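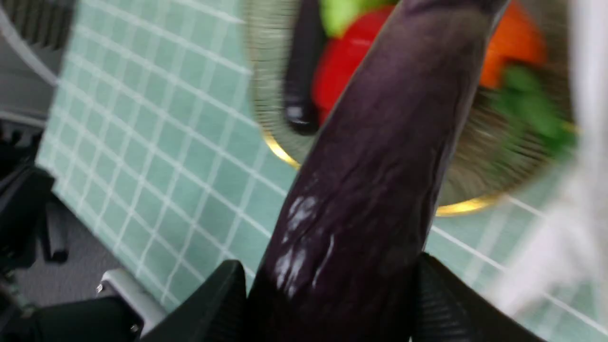
How to grow aubergines in pots from seed

I've been growing aubergines on a south-facing patio in Elthorpe for a few years now, and every winter I get asked how I do it, so I'm finally writing it all down. You don't need a greenhouse (I haven't got one!) but you do need a warm windowsill and a fair bit of patience, as they are slow old things to get going.

What you need

Seeds, a small tray with a lid, some 9 cm pots, peat-free compost, canes, soft string and tomato feed. For the final pots I use 30 cm ones from the garden centre at Huvham. Smaller ones dry out too fast in July and you'll be out there with the can morning and night.

Sowing

I sow in the second half of February. Fill the tray, water it first, then drop the seeds on top and cover them with a thin layer of compost. Lid on, and somewhere warm – mine go on the shelf over the boiler. Mine have come up in a week before and they've also taken nearly three, so don't chuck the tray out too soon. Once you see green, take the lid off and get them into the light, and turn the tray every day or they'll lean like mad.

Potting on

When they've got two proper leaves, lift each one out with a pencil, holding it by a leaf and never the stem. Into the 9 cm pots they go. They stay indoors until the nights are mild, and for me that's early June. Put them out in the daytime for a week or so first and bring them back in at teatime.

Looking after them

One cane per plant, tied in loosely. I pinch out the tip when the plant is knee high, and once the flowers open I give the stems a little tap to shift the pollen. Feed every week after the first fruits set. I leave five fruits on each plant and take off any flowers after that, which feels mean but you get much better ones. Watch for red spider mite in hot spells – a mist of water under the leaves helps keep it down.

Picking

Cut them with secateurs while the skin is still shiny, and leave a bit of stalk on. Mind the prickles on the green cap! Once the skin goes dull they get seedy and bitter, and those ones end up in my compost bin.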